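4. Running the blue cable

Right, this is the part everyone rushes, and I include myself in that. By now you should have the Fudari tray screwed up under the desk (section 3) and the power strip sitting in it with its switch facing you. If the tray still wobbles, go back and do the end screws again before you put anything in it. I'll wait!

What you need within reach: the blue cable, the bag of 13 clips, a damp cloth and a dry one, a pencil, and something to kneel on. Bheki swears by an old cushion, I use my coat. You won't need the screwdriver again until section 6.

A word on colours first. In our rooms blue is for data and nothing else. Power leads are black or white, and if you find a blue one doing some other job then someone has raided the wrong drawer, so please put it back and tell Nosipho Mokoena, as she keeps the list.

4.1 Getting the cable ready

1. Take off the twist tie and let the cable hang from your hand until it stops trying to be a coil. A new one can take a few minutes. Running it between your fingers helps, starting at the middle and working outwards.

2. Feel along the whole length for kinks or flat spots. If you find one, don't try to bend it straight, just fetch another cable.

3. Decide which end goes to the wall and put a paper label on it. I write the desk number on the label and leave the other end bare. Some people label both ends and that's fine too.

Note: do the labelling now, while you're sitting comfortably. I have tried writing on a label upside down under a desk and the result could have been any number you like.

4.2 Putting up the clips

4. Wipe the underside of the desk with the damp cloth, then dry it properly. The clips won't hold on dust, and they're even worse on furniture polish.

5. Pencil a light line from the tray to the back corner nearest the wall socket. Keep to the back edge the whole way, where knees don't reach.

6. Stick the clips along the line, 200 mm apart, with the open side facing the back of the desk. Press each one hard and count slowly to ten. You'll have clips left over on the smaller desks - keep them in the bag, and tape the bag inside the tray so the next person finds it.

7. Go and make a cup of tea. The glue is much happier if it's left alone for a bit, and so are your elbows.

Caution: don't stick clips to the window frames or the glass. It looks tidy for a week, then the sun gets to the glue and you're left with a brown smear (ask Salim, who spent a whole afternoon in April scraping them off).

4.3 Laying it in

8. Start at the wall end. Plug in, then leave a loose loop as wide as your hand before the first clip. The loop is there so that a tug on the desk doesn't turn into a tug on the socket.

9. Work towards the tray, pushing the cable into each clip with your thumb. Don't pull it tight between clips. A slight sag is what you want.

10. At corners, let the cable take its own curve. If you could lay a mug inside the bend, it's fine. If you could only lay a pencil there, it's too sharp.

11. Bring the free end up through the hole in the desk top with its end showing. Two of you make this much easier, one feeding from below and one catching from above, but if you're alone, tape the end to a ruler and poke it through.

12. Any spare length goes in the tray in a flat figure of eight, held with a cloth strap. No plastic ties, please! They get pulled too tight and then have to be cut, usually with the wrong tool and usually by me.

Note: on a desk that moves up and down, raise it to its full height before step 12 and check there's still slack at the wall. If there isn't, the cable is too short and no amount of coaxing will change that.

4.4 Having a look round before you pack up

Sit in the chair and push your feet right back. If you can touch the cable, add a clip. Then slide the desk out as far as it needs to go for cleaning and watch the loop from step 8. It should open up a little and go no further.

Books and papers can go back on the desk once the cable's through, as long as they don't sit on the bit that comes out of the hole. And if you're finishing late, check under the desk with a torch. The windows are no help at all after dark, however many lights are on across the way, and loose clips love to hide under the chair wheels.

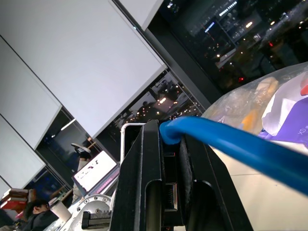
Put the leftover strap, the pencil and both cloths back in the kit box, and write the desk number on the sheet in the lid. The monitor lead is next, in section 5, and it uses the same clips.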